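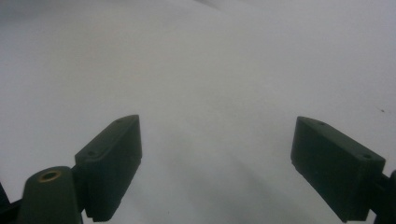 What is Firberg Kids?
A four-week Sunday School course on the parables from Costhorpe Press, out 11/7/18.

Each set has a teacher guide and 57 activity cards. The first printing is 2000 sets. Editor Rukhsana Cheema wrote the lessons for mixed-age classes.
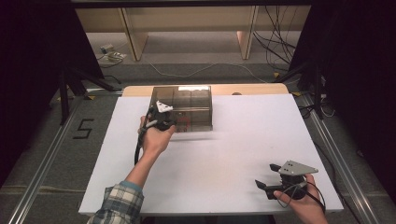
A clear brown box on a white work board.

Churches can order now. A Lent set follows in May.

Shares: 4

Comments
Gerd Pfeiffer: Lent in May?
Bernd Frerichs: Is there a large print guide?

© Costhorpe Press | Contact | Back to top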